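# Segmenting thin-object demonstrations by grip width: a walkthrough

*Last updated 17/09/2026 by Consuelo Peñalver*

If you have ever tried to cut a long hand-held gripper recording into neat little episodes, you already know that thin objects are where the pain lives. A mug is easy. The fingers stop well short of closed, the width signal goes flat, and you can see the grasp from across the room. A chopstick or a dowel barely stops the fingers at all, and the plain threshold that worked so nicely on mugs will tell you that the operator spent the whole session grabbing air.

This page walks you through the method we settled on for the Harnby recordings. Ramiro Ibarra wrote the first version in January, I have been fussing with it ever since, and the scripts live in the Prisero repository under `segment/`. You'll need a recording with a synchronized width channel, the wrist video that goes with it, and a quiet hour or so for your first try.

## 1. Record a closed baseline

Before the operator touches anything, have them close the empty gripper gently, hold it, and then squeeze it hard. Please do both! Soft pads compress, so a firm squeeze on nothing can read narrower than a light squeeze on nothing, and a thin stick held firmly may land right between the two. Save the gentle value as `w_rest` and the firm one as `w_min`.

Do this once per gripper and again whenever the pads are changed. We skipped it for one set of pads and ended up relabeling 94 episodes by hand, which Noelia Carretero has been very gracious about.

## 2. Find the candidate closures

Run the first pass:

```
python segment/closures.py --session harnby_03 --smooth 5
```

The `--smooth` value is a median window in samples. A window of 5 keeps the quick closures while knocking out most of the encoder chatter. The script marks every stretch where the width stops falling and stays put, whatever the width happens to be, and it doesn't try to decide yet whether anything is being held. It will hand you far too many candidates, and that is fine — we would much sooner throw away extras in the next step than go hunting for missing ones.

## 3. Sort the candidates with the wrist video

Now we bring in the picture. For each candidate, the tool pulls a still from the middle of the flat stretch and crops it to the region between the pads. A small classifier then gives it one of three labels: `empty`, `thin_shaft`, or `thin_wall`.

The last two deserve separate labels even though their widths can sit nearly on top of one another. A shaft can roll or pivot between the pads, so its pose in the hand has to be tracked through the whole episode. A wall usually belongs to something much bigger, and what you care about there is the pose of the container.
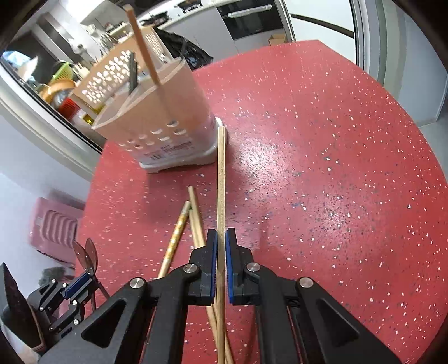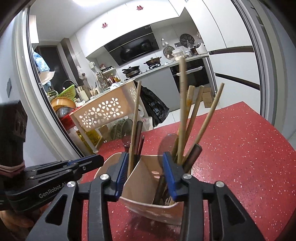 When you review the labels yourself, look between the pads first and only then at everything else. Clutter is the great distractor. Ghislain MacDonald and I once labeled the same session separately, and nearly all our disagreements came from one of us being swayed by a stick that was near the gripper but wasn't in it. If the crop leaves you unsure, press `w` to widen it, and if you are still unsure, press `u` and move along. Unsure clips go into their own folder and do no harm there.

## 4. Stretch each grasp into an episode

Once a candidate is accepted, the script walks backward to the last moment the fingers were open wider than `w_rest` plus your margin, and forward to the next one. Then it adds a little padding on both ends so the approach and the retreat aren't clipped.

A few settings worth knowing:

- `--margin` is how far open counts as open. Start with the default and raise it for operators who hover half-closed between grasps.
- `--merge` joins two grasps separated by a very short opening. It's handy for regrasps, and a nuisance if your operator is simply fast.
- `--pad` sets the extra time at the ends.

## 5. Check the result

Our first full run began with 3427 candidates and kept 1518 of them as episodes. Don't aim for that ratio, please. Yours will depend on how restless your operators are, and Alby Henare, bless him, opens and closes the gripper while he thinks.

What I do suggest is sorting the kept episodes by minimum width and playing the narrowest ones from start to finish. Any empty grasps that slipped through tend to gather at that end of the list. If you find several in a row, go back to your baseline from step 1 and make sure you loaded the file for the correct gripper — with two grippers in a session it is very easy to swap left and right, and I have done it more than once.

Save your corrections with `segment/commit.py`, which also writes out the unsure folder so the next person can take a turn at it.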